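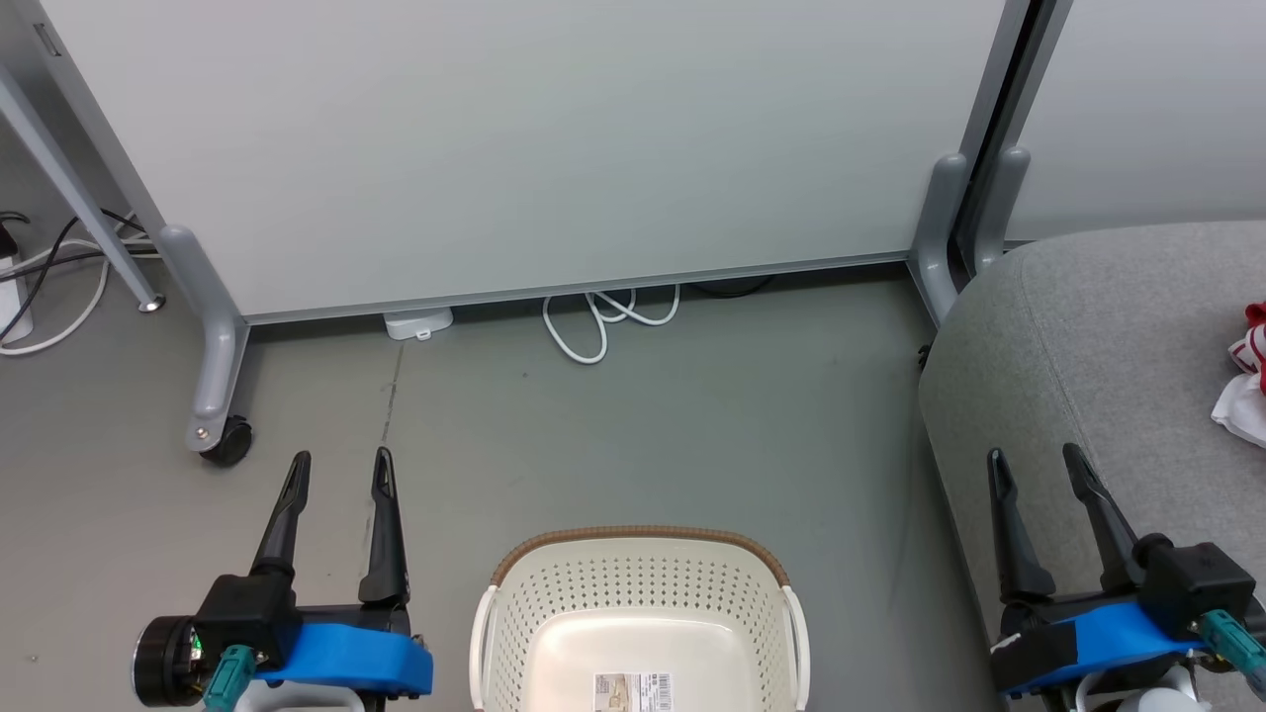
Whiteboards on their stands, Danham

Danham Evening Classes: report to the Cunero Fund, April to date

Enrolment stands at 683, against a target of 650. Seven courses ran; bookkeeping was dropped after its tutor left. Almost 20 learners have moved on to the college at Estar.
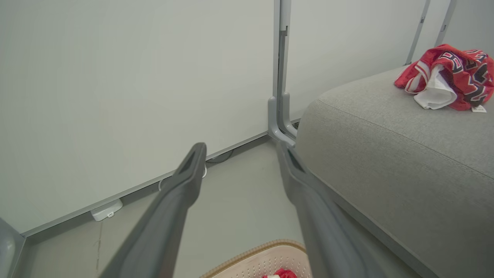
Grey upholstered seating, Danham

The 1965 boiler failed twice and Sithole have quoted for a new one. We ask to carry the unspent tutor fees over to next year.

Keabetswe Mnguni
Sunday, December 11, 2005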